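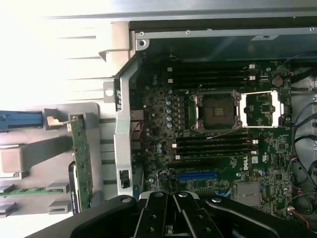 Socket side of a Dell workstation, load plate open, on the Bramwell bench

About Olamton

We teach robots to take old computers apart, and we love it! Olamton is a small shop in Komutow with 11 people, four benches and more loose screws than any of us would like to admit. Offices and schools send us their retired workstations, and our arms open them up so the memory, processors and drives can go on to a second life.

If you've heard of us, it may be because of the February fault. We'd like you to get the story from us.

Bramwell, our oldest arm, was lifting a load plate when its force reading froze at the last good value. The controller believed everything was fine and kept pushing. It bent 27 socket pins and cracked the corner of a board before a technician hit the stop button. No one was hurt – but her hand had been inside the guard a minute earlier, and that bothered us far more than the board did. 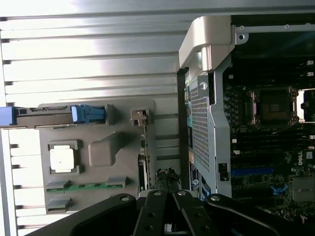 So we shut down all four benches for 30 days and went looking. The cause was a worn cable at the wrist, plus a line of our own code that treated an old reading as a new one. Fixing the cable took an afternoon. The code took the rest of the month (and a lot of coffee from Toltitz, the bakery downstairs).

Now an arm stops by itself if its force signal goes quiet, and opening the guard cuts power to the motors. We ran over 70 deliberate failures on Bramwell before we let it near a customer's machine again, pulling plugs and wiggling wires, and those were some of the best days we've had here!

We still have faults. Each one goes up on our fault page, with what broke and what we changed, and visitors are welcome to ask about any of them.

Page updated September 11, 2023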